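# House rules for a kitchen robot

I've been sharing a kitchen with a robot arm since October, and most of what I know now I learned by getting it wrong first. So these are my rules, such as they are – borrow whatever suits you!

**Try it in the simulator before you try it at home.** I mean every new job, even the dull ones. I build the kitchen on screen, cabinets and all, and let the arm practice there as long as it likes. My friend Peter Jelínek ran 148 passes of one oven routine before he let the real arm near his stove, and I used to tease him for it. I don't anymore.

**Keep it slow near anything with a handle.** I run mine at 30 percent speed around doors and drawers. Yes, it's boring to watch. Go fold some towels.
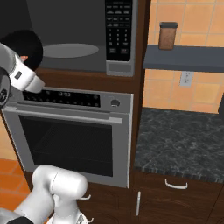 **Buttons get a light touch.** An oven panel wants a fingertip, so set your force limit low and raise it one notch at a time until the press registers. And have the arm back all the way off before it goes for the next button, or you'll end up with a timer set for the middle of the night (ask me how I know).

**Heat needs a person in the room.** The arm can set the clock or the timer on its own, but it doesn't get to start the oven unless I'm standing there with the stop button in reach. Mine hangs on a hook by the door at elbow height, and everybody in the house has practiced hitting it, including my mother-in-law, who enjoyed it a bit too much.

**Mark the floor.** I put down tape 7 inches past the farthest point the arm can reach. Kids, dogs and bare feet stay on the other side while it's moving.

**Write things down.** I keep a cheap notebook in the drawer with the date, the job, the speed and anything odd. When the wrist started drifting last winter I could flip back and find the first day I'd grumbled about it.

**Wipe the gripper with the power off.** Damp cloth, a drop of dish soap, then dry it well before you switch back on. Grease on the tips makes them slide on smooth buttons – a quick wipe after supper takes care of it.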